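Extended Warranties: Questions We Keep Getting

Last updated March 16, 2020

This page covers service plans on household appliances bought in and near Naltwood. We don't sell plans and we don't earn anything from them. Readers who want to hear that a plan is a great idea can ask any salesperson.

Do I need an extended warranty?

Probably not. The store sets the price so that most buyers pay in more than they get back. That's how the business works, and there is nothing shady about it, but it does mean the pitch you hear at the register should be taken with a lot of salt.

The salesperson said these machines "break all the time now." Is that true?

Ask why the store is selling them, then. We have heard this line at Kurnby on washers, ranges and a countertop microwave, usually a few minutes after hearing how well built the same model was.

What does the Kurnby plan cover?

The brochure says "parts and labor for mechanical and electrical failure." The contract is 31 pages long and a good part of it is about what that phrase leaves out. When we last read it, in August, the exclusions included:

Cosmetic damage, including scratches and chips
Glass, unless it fails "without external cause"
Knobs, handles, shelves, racks and light bulbs
Anything the technician puts down to hard water
Food spoilage, unless you bought the higher tier

Read the copy you are given and keep it. The version on a store's website may be newer than yours, and yours is the one that counts.

Does the plan start when the manufacturer's warranty ends?

Often it doesn't. Many plans run from the day of purchase, so a "5-year plan" on a machine with a one-year factory warranty gives you four years of anything new. Ask for the start date in writing. If the answer is vague, assume it's the worse one.

What about the Pluturen plan that comes by mail?

The letter looks like a bill and has a deadline on it. It is an offer, from a company that has no tie to whoever made your appliance. You can throw it out. If you are curious, call and ask who does the repairs in Naltwood. We called twice and got two different answers, neither of them a shop we could find.

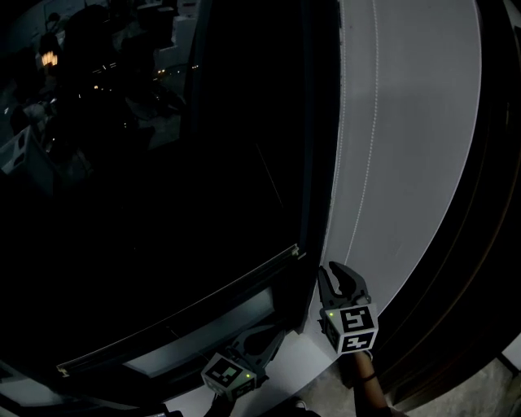
Pluturen also charges a $70 service fee per visit, payable before anyone comes to the house. The fee is mentioned in the contract and left out of the letter. Two visits for the same fault are two fees, unless the second falls within 10 days of the first. Getting an appointment that quickly would be a nice surprise.

Isn't the peace of mind worth something?

Maybe to you. We would only ask how peaceful it is to sit on hold. People who have made a claim tend to be cooler about plans than people who have just bought one.

Will they replace the appliance if it can't be fixed?

Most contracts say they "may" replace it, with a product of "similar features," or pay you a depreciated value. The company picks. Find the depreciation table before you sign – it's usually near the back – and work out what you would get in the last year of the plan. On a cheap machine it can be less than you paid for coverage.

Can I use my own repair shop?

Usually only with approval ahead of time. Pintér, the repair shop many of our readers use, will look at a machine under a plan but wants payment from you first and leaves you to chase the refund. That seems fair to us. They've been stuck with unpaid claims before.

My credit card says it extends the warranty for free. Real or not?

Sometimes real. Card benefits change and the notice is easy to miss, so don't rely on what you remember from when you opened the account. Call the number on the card, ask for the current benefits guide, and save the receipt and the factory warranty. A claim without both goes nowhere.

I already bought a plan. Can I get out of it?

Often, yes. Look for a section called "Cancellation" or "Free look." Early on you may get the full price back. Later you will probably get a partial refund, less a fee and less any claims paid. Send the request in writing, even if the person on the phone tells you it's all taken care of.

Is there any case where you would buy one?

A few. If the plan is cheap next to a single repair, the repairs are done by a shop you can name, and a surprise bill would put you in real trouble, then it may make sense. Some very expensive built-in units might qualify too. We'd still want to read the contract at home first, and a store that won't let you take it home has answered the question for you.

Can you look over my contract?

No. We aren't lawyers and we don't give advice on single contracts. Your state's insurance or consumer office may take complaints about service plans, though how fast they move is another matter.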